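Home | Events | Classifieds | Plusville Shared Workshop

Two helpers wanted for our laundry robot build

Hi neighbors! We're putting together a two-armed robot at the Fivarham workshop, and we'd love a couple more pairs of hands. It's about 3 hours a week through November - wiring, tightening, driving the arms through a basket of washing, and plenty of chatting in between. You don't need experience, just patience and a fondness for small screws (I'll happily teach you the rest!). There's no pay, I'm afraid, but the soup is good and you're welcome to bring a friend. To join in, leave a note for Lautaro Zapata at the front desk and tell me which evenings suit you.

27 shares | 2 comments

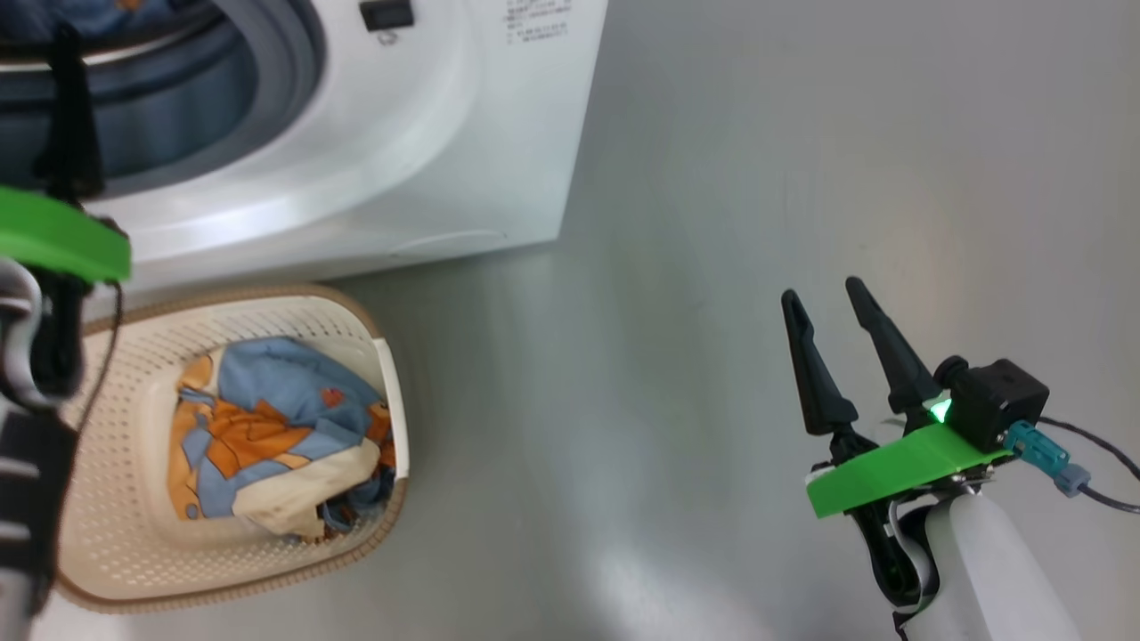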